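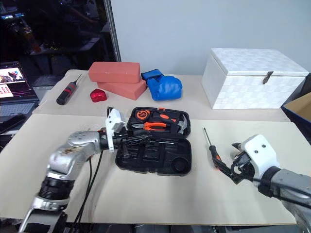

# Tool case, orange and black set

Kirsten Lemieux put these pages together for the Plukstead tool shelf, where members can borrow hand tools and small household kits. The black plastic case is one of the most requested things we lend. It goes out for flat-pack furniture, picture hanging and loose cabinet handles, and it fits under a car seat.

Every tool has a molded place in the case. The tape measure, pliers and hammer go in the upper half. The screwdrivers go in the lower half, along with the smaller pieces. Please put things back where they belong before closing the case. If the two halves don't meet easily, something is in the wrong slot, and forcing it will bend the hinge.

Loans are for 14 days. The deposit is 30 dollars, returned when the case comes back complete. Győző Tóth checks the returns and can usually find a replacement for a missing piece, so tell him if something got lost.

## Open on the table
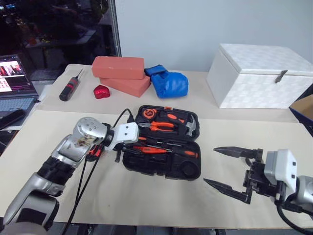

*Tape measure, pliers and hammer in the upper half, two orange-handled screwdrivers in the lower. The round slot at lower right is empty.*

The hammer is a small one. It is fine for picture nails and tacks, but for fence work or anything heavier ask for the Kirlow hammer, which is kept separately. The pliers are good for gripping and pulling small nails. Don't use them on nuts, as they round off the corners.

Wipe the handles with a damp cloth before returning the case, and let everything dry before the lid goes down. Paint on the screwdriver shafts should come off with a rag while it is still fresh.

The Virág sewing box and the Trotarix bicycle kit are on the next page.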